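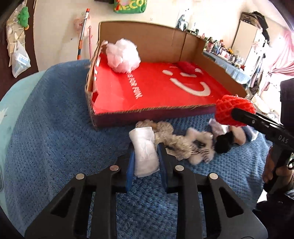
What the second pair of grippers did to my spreadsheet

July 8, 2022

The budget had one line for hardware when I started it in April. One line! It said "grippers (2)" and had a number next to it, and I was so pleased with how tidy it looked that I closed the laptop and went to make a sandwich.

The line now has a tab of its own. The tab is called Joltgate, after the project, and it's the only thing in the project that has never run late.

For anyone new: I'm trying to get a pair of robot arms to sort household stuff into boxes. Soft stuff, mostly. Lace, plush, bath poufs. Before the arms learn anything, a person has to do the job by hand, many times over, with the same kind of gripper the arms will wear. So the arms, the expensive part, come last, and what you buy first is hand-held grippers and a great deal of patience. The patience I had budgeted at zero.

My first mistake was pricing one pair. A pair costs 1,435 from Kalogeropoulos, who answer emails quickly and cheerfully and always with a slightly longer parts list than the one I asked for. Fine. Then a finger pad wears out, or a screw goes wherever screws go, and you have a person, a bed full of laundry-adjacent objects and no gripper. So now I'm pricing two pairs, and the spares, and the case to put the spares in.

The total ceiling for this round is 4,000. Two pairs come to 2,870, and that leaves 1,130 for everything else. I have written those figures on an actual piece of paper and taped it above my desk, where it works about as well as a calorie chart on a fridge.

Soft pads or stiff pads

Most of my reading this month has been about finger pads, a sentence I would not have believed a few years ago. A mesh pouf is mostly air and will let itself be picked up by nearly anything. Folded cloth on a fuzzy blanket is another matter. You want to pinch the cloth and you get the cloth plus a tuft of blanket, and up comes the bedding like a tablecloth trick run backward.

Prirow sells a grippier pad at 107 a set. I've put down one set to try. If it's better I'll need more, and if it's worse I'll have a very expensive way of holding a jar lid.

The part that costs nothing

I had a whole section in the first draft for props. Proper bins, a work table, a bag of standard objects you can order so that your results match other people's results. I priced it all, felt faintly ill, and deleted it.

What replaced it was a bed, a blue blanket and a cardboard box with its front edge torn down low. The box has a big winking smiley in the bottom, and I choose to take that as encouragement. The objects are whatever was soft and nearby. It's a better test than the bins anyway, I think – an arm that can only tidy a laboratory isn't much use to anybody in Kekamstead, or to me.

The box line in the spreadsheet says 0. I have formatted it in bold.

Things I forgot to price

Storage for the recordings. It fills up faster than you'd guess, and I had guessed.

Shipping both ways, because one of the things you buy will be the wrong one.

Time. Two grippers means both hands are busy, so you can't answer the phone, scratch your nose or drink the coffee you made for exactly this purpose. I've started planning sessions in short blocks with a proper break between them, and the plan got more realistic and also a good deal longer.

As for the arms, they're on next year's sheet. I've given them one line and it looks very tidy. I'm getting the pad set ordered this week and holding off on the second case until I know whether the first one closes with everything in it.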